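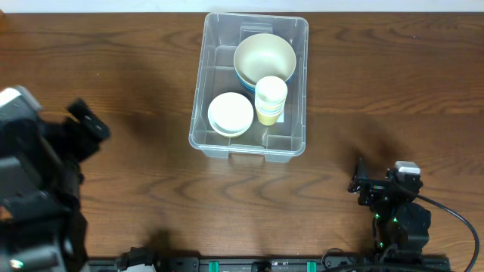
April 11, 2022

Home late again, feet fine for once, which is a strange thing to be writing after a shift. I've been in the dish return at Guvuna long enough that sore feet were just part of dinner. Now I spend half the day at a table with the two arms, setting up bins and teaching the thing where a cup goes, and my back hurts instead from leaning on the stool. Can't win!

So, the news. Ernunier goes live in October. That's the name the Sokex people gave the whole setup, and we've all stopped making fun of it because you say a word 80 times a day and it becomes a word. Until then it's practice runs, bin after bin, and my job is to load the bin, press start, and write down what happened. Plates it's slow with. Bowls I would rather not discuss. We're supposed to log 1,000 runs before anyone upstairs will talk about dates for the second table, and I don't see us getting there before summer.

The part I keep chewing on is the sorting. I used to do it without looking – big bowls at the back, plates down flat, cups stacked up so they don't roll – and I never once thought of it as knowing something. Now I have to say it out loud to a guy with a laptop, and he types it in, and then he asks why. Why do the cups go next to the bowl? I don't know, because that's where there's room! I stood there feeling dumb and then kind of proud, and then a little bit robbed, if I'm going to put it all down here.

The cups are what it spends most of its day on. I watch the gripper with a yellow one and my own hand closes up on my lap like I'm the one holding it.
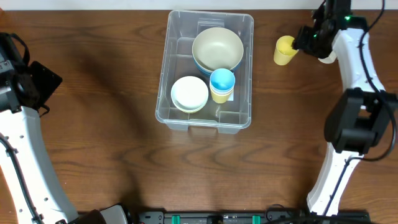
Give it a year and you'll be glad you never have to touch another cup, my sister wrote back when I told her all this tonight, but what are they doing with the rest of the crew? Good question, and I didn't have much to send her. Jaramillo, the other site, went first, and they kept everybody but cut the evening shift down, and evenings pay extra. Our manager says 8 of us will get trained on the tables and the others move to serving. Moving to serving means smiling at people at lunch. Some of us picked the back room for a reason.

I did ask in the meeting whether the training comes with a raise. Long pause. They're "looking at it." I wrote that on my hand so I'd remember the exact words.

And still I like it, that's the annoying thing. I like the quiet in there compared to the sprayers, and I like being asked. Run 86 went in the log before I left. I have to bring my own cushion for that stool, and call about the dentist, and the milk's gone off again.

Contact | Copyright 2022, all rights reserved | Back to top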